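Vuelta por la feria de mascotas de Prusthorpe (y por qué he vuelto con tres correas)

25 April 2021

Pues ya he ido. Llevaba desde diciembre con la entrada guardada en el cajón de la cocina, debajo de los imanes y de un cupón de pienso caducado, y el sábado por fin me planté en la feria de Prusthorpe con mi mochila, mi botella de agua y unas zapatillas que yo creía cómodas. Spoiler: las zapatillas no eran cómodas.

Para quien no la conozca, es una feria de todo lo que rodea a perros y gatos: comida, camas, transportines, peluquería, adiestramiento, seguros, y un montón de cacharros que hace unos años no existían. No es enorme. Este año había 101 expositores, según el plano que te daban en la entrada, repartidos en dos pabellones unidos por un pasillo cubierto donde corría un aire que te quitaba el sueño. Yo iba con una idea muy concreta, que era mirar comederos automáticos y fuentes de agua para mis dos gatas, y como siempre acabé mirando todo lo demás.

Lo primero, la entrada. Abrían a las diez y a menos cuarto ya había cola, con separación marcada en el suelo y mascarilla puesta todo el rato (llevad una de repuesto, que con los nervios y el calor la mía acabó hecha una pena). Te daban franja horaria y no entrabas hasta que te tocaba. A mí me pareció bien, porque dentro se caminaba de maravilla. He estado en otras ferias en las que para ver un rascador tenías que meter el codo. Aquí podías pararte, preguntar, volver, preguntar otra vez lo mismo porque se te había olvidado... una gozada.

Se podía entrar con perro, siempre que llevaras la cartilla al día, y en la puerta la miraban de verdad. Delante de mí había una señora con un teckel de pelo duro metido en el abrigo y le hicieron sacar la cartilla, el microchip y casi el libro de familia. Gatos no vi ninguno, y lo entiendo perfectamente. Las mías se habrían subido a una viga y todavía estaríamos allí.

Empecé por el pabellón pequeño, que es donde estaban las residencias y las guarderías. Esto me interesaba bastante porque en verano nos vamos fuera y mi cuñada ya me ha dicho, con mucho cariño, que no vuelve a cuidar a las gatas después de lo del sofá. La que más me gustó fue Wulura, una residencia felina con habitaciones separadas, todas con ventana y con repisas a distintas alturas. Tenían montada una habitación de muestra a tamaño real y te dejaban meterte dentro, así que me metí. Cabía de pie y todo. La chica del mostrador me explicó que admiten un máximo de cuatro gatos de la misma familia por habitación y que nunca juntan gatos de casas distintas, ni siquiera para jugar un rato. También te piden que lleves una manta sin lavar de casa para que huela a lo suyo. Me gustó que preguntase ella más que yo: qué comen, si se esconden, si alguna toma medicación, si se llevan bien entre ellas o solo se soportan. (Se soportan.)

Lo que no me gustó tanto fue el precio en agosto, y que la reserva hay que pagarla entera por adelantado. Si anulas con menos de dos semanas pierdes la mitad. Me lo estoy pensando. Me traje el folleto y me lo he leído ya dos veces, que conste.

Al lado había un par de guarderías de perros bastante parecidas entre sí, con sus fotos de prados y sus piscinitas, y una de ellas ofrecía recogida a domicilio. Me hizo gracia que tuvieran un libro de visitas y que la gente firmara en nombre del perro. Hay auténticos poetas.

Después pasé al pabellón grande y aquí ya perdí el norte. Literalmente, porque el plano estaba girado respecto a la puerta y tardé un buen rato en darme cuenta. Si vais otro año: la zona de alimentación queda a la izquierda entrando desde el pasillo, diga lo que diga el papel.

En alimentación, mucho pienso sin cereales, mucha comida húmeda en bolsita y bastante snack deshidratado con un olor que se te quedaba en la ropa. Estuve charlando un rato largo en el puesto de Srour, que hace comida húmeda para gato en lotes pequeños. Te dejaban llevarte 200 gramos de muestra por persona, eligiendo dos sabores, y yo cogí pavo y sardina. Resultado en casa: la mayor se comió el pavo en un suspiro y la pequeña lo enterró. Lo enterró en el parqué, con toda la dignidad del mundo, rascando el suelo alrededor del plato. Con la sardina fue justo al revés. O sea, que tendría que comprar los dos y servirlos por separado, y yo ya sé cómo acaba eso.

Les pregunté por los envases, porque con dos gatas tiro una cantidad de bolsitas que me da vergüenza bajar la basura, y me dijeron que están probando un formato de lata grande con tapa. Apuntado queda.

A mediodía había una demostración de adiestramiento en una pista vallada al fondo. Sillas separadas, aforo justo, y el que no cabía miraba de pie desde detrás de una cinta. Fue sobre perros que tiran de la correa, y aunque yo no tengo perro me quedé hasta el final porque estaba muy bien contado. Salieron un border collie que lo hacía todo perfecto (para eso no hace falta demostración, digo yo) y luego un mestizo grandote que no hizo caso absolutamente a nada y se ganó al público entero. Se tumbó en mitad de la pista panza arriba y ahí se quedó. La adiestradora, con una paciencia infinita, aprovechó para explicar que hay días en que se acorta la sesión y ya está. Me pareció lo más útil que oí en toda la mañana, y me sirve hasta para las gatas.

De comer, regular. Había dos furgonetas en el patio: una de hamburguesas con una cola tremenda y otra de bocadillos sin cola, y cuando probé el bocadillo entendí la diferencia. El café, en cambio, buenísimo. Me senté en un bordillo al sol y allí fue donde admití que las zapatillas me estaban matando. El año que viene me llevo tortilla de casa y las deportivas viejas.

Por la tarde tocó por fin lo mío, los comederos y las fuentes. Aquí hay de todo y hay que preguntar mucho, porque por fuera todos se parecen. Mi lista era corta: que la tolva no la pueda abrir una gata con malas intenciones, que funcione si se va la luz y que se pueda meter en el lavavajillas lo que toca la comida. Con la última condición se caían más de la mitad. El que más me convenció fue uno de Jeneck, que lleva pilas de reserva y un cierre con giro que me costó abrir hasta a mí. Las raciones se programan con unos botones, sin aplicación ni cuenta ni contraseñas, y para mí eso es un punto a favor enorme. El fallo que le vi es que el cuenco queda un poco hondo, y a la pequeña no le gusta que le rocen los bigotes. Me dijeron que tienen un cuenco plano aparte, pero no lo habían traído.

De fuentes, vi varias y me quedé igual que estaba. Unas hacen demasiado ruido, otras gastan un filtro al mes y los filtros cuestan casi lo que la fuente. Si alguien tiene una que le dure y se limpie sin desmontar veinte piezas, que me lo deje en los comentarios, por favor.

También hubo sorteo! Con la entrada te daban un número, el mío era el 588, y a las cinco sacaban los ganadores por megafonía. El premio gordo era un año de pienso, y luego había camas, una sesión de peluquería y lotes pequeños. Pues me tocó un lote. Yo, que no he ganado ni una cesta de Navidad en mi vida. Fui corriendo al mostrador (corriendo, con aquellos pies) y me entregaron una bolsa con tres correas, un cepillo y un dispensador de bolsitas en forma de hueso. Para dos gatas que no han pisado la calle. Las correas se las he dado a los vecinos del segundo, que tienen una galga, y me han regalado a cambio un bizcocho. El cepillo sí me lo quedo, que a la mayor le encanta.

Cosas prácticas, por si os animáis a la próxima. El aparcamiento de al lado es de pago y se llena enseguida, pero cinco minutos más abajo hay uno de tierra gratuito donde dejé el coche sin problema. Los baños estaban limpios y había gel por todas partes. Muchos puestos no cogían efectivo, así que llevad tarjeta. Y si vais con perro, hay una zona de descanso con cuencos y sombra en la parte de atrás, mal señalizada, detrás del puesto de las placas grabadas.

Lo que eché en falta fue algo más de gato, la verdad — diría que tres de cada cuatro puestos eran de perro — y alguna charla de veterinario, que otros años por lo visto sí las había. Me habría venido bien preguntar por los dientes de la mayor. En fin, cita pedida para la semana que viene en nuestra clínica de siempre.

Volví a casa a las siete y pico, me olieron las dos de arriba abajo durante diez minutos y después no me hablaron hasta la cena. El comedero todavía no lo he comprado, sigo dándole vueltas al asunto del cuenco. Si lo encuentro con el plano, cae seguro, y ya os contaré.
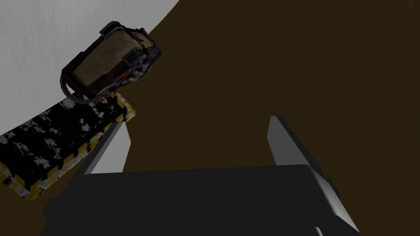
Aparato rectangular y compacto sobre una superficie marrón oscuro.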